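ok thread time because I keep getting asked what we eat off of now that the big cabinet is gone. kitchen downsizing, part whatever

Wednesday, December 28, 2022 and I am finally setting a table like a grown up. took me since May

background if you're new. moved into the Londance place in May, kitchen is the size of a closet. one upper cabinet. ONE. old place had six and I'd filled all of them, obviously

had dishes from my grandmother, dishes from two roommates ago, the Widmer mugs, a gravy boat (why). everything chipped. everything a different height so nothing stacked

so the rule now is one set, per person: bowl, plate, spoon, chopsticks. tray if you're eating on the couch. thats it

picked white with the thin dark rim. got it at Skimton, the outlet one out by the highway, not the downtown one, downtown is double and they're weird about returns

big bowl is the workhorse. noodles, soup, salad, popcorn, cereal when everything else is in the sink

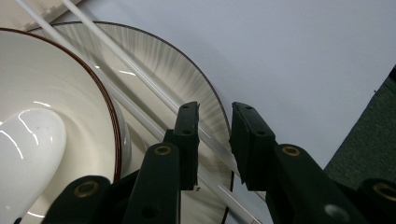 soup spoons too, the white ceramic kind. I fought this for years. was a metal spoon person. metal gets too hot and clanks on the bowl and makes my teeth hurt

ceramic holds more broth. sits in the bowl without sliding all the way under. mostly. ok it slides under sometimes

someone asked about chips. yes they chip. I've lost two spoons since summer, both my fault, both the faucet. buy extras when you buy the set, you will not match the white later, ask me how I know

plates. big flat round white ones. they live at the bottom of the stack, bowls on top. I wanted square plates for like a week and then measured the cabinet. 11 inches deep. square ones would of hit the door

whole cabinet now is one stack of plates, one stack of bowls, spoons in a jar. I can see the back wall. there's a stain back there I'd never met

things that left: 14 mugs, the gravy boat, a fondue pot, every plastic cup with a sports team on it. listed the lot on the Trisar board, somebody came the same night and took all of it, even the fondue pot with no forks

kept one cup. not discussing it

re: storing bowls rim down or rim up, I got so many replies on this lol. rim up. stacked. if you have a dust problem run a cloth over the top one, the rest are fine

and no I don't put paper towels between them. I know some of you do. I don't have the patience

ok TRAYS. this was the part I was most against. felt like hospital food. then I ate on the couch with no tray for a month and my couch can tell you how that went

the one I ended up with is pink. peachy pink. has a bunny on it and says Rabbit in cursive up in the corner, in case you weren't sure about the bunny

I am an adult with a mortgage application pending. I love the tray

wipes clean in two seconds, rounded corners so it goes in the sink sideways, little raised edge so a spill stays on the tray and not in your lap. leans up next to the microwave when I'm not using it

order I set things, for the person who asked (you know who you are). tray down first. then plate, bowl on the plate, spoon in the bowl. chopsticks last bc they roll

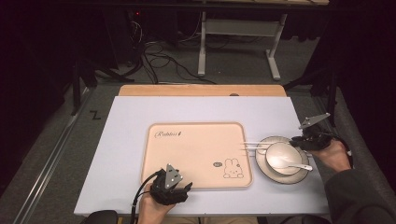
chopsticks are the slim silver kind. pros: no splinters, go in with the forks. cons: slippery, if you're learning on these I'm sorry. get some with a rougher tip to start and switch over later

also they roll right off a counter if you set them down at an angle. want a chopstick rest, refuse to own another small object. stalemate

plate under the bowl looks fussy but it catches drips and gives you somewhere to put the spoon down. also bones, lemon, whatever. and carrying a hot bowl by the plate beats carrying it by the bowl, my thumbs thank me

cost since ppl always ask. budget was 200 for the whole kitchen reset and I came in under, dishes plus a new drying rack. the rack was the expensive part?? racks are a racket

old setup I don't even want to add up. 2000 over the years easy, counting the stuff that broke in moves

next up is the pan drawer. scared. there's a lid in there that fits nothing

if you have a good way to store lids reply to the first post not this one, I lose them down here

edit: yes dishwasher safe, bottom says so. I still do the spoons by hand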